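26 February 2025

Laundry corner, second go at the sorting. Nhung Đỗ and I moved the shallow wood container next to the washer so clothes go straight across to the drum. Door stays open between loads — the seal smelt musty last week. Sheena MacKinnon wants darks and lights kept apart from now on, after the grey towels.

Navy things first, bunched up small so they clear the door opening.

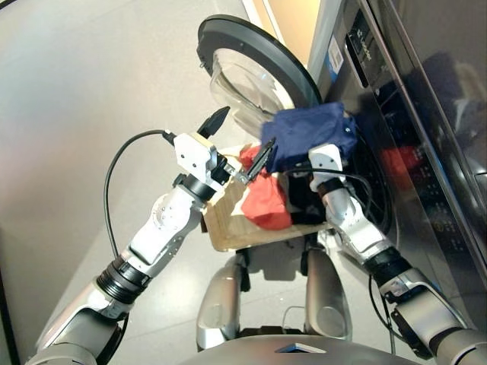
Detergent is down to the last 500 ml of the Wameo. Used 100 ml per load, probably too much, the rinse was still foamy on load 3. Try less tomorrow. Counter on the machine log reads 1121, copied into the sheet.

Check pockets and do up buttons before loading. Phúc Vi found a paper tissue in the filter and it took him ages to pick out.

To do: order detergent, ask Trinh Giáp for the spare filter, wipe the seal. Filter clean due again in May.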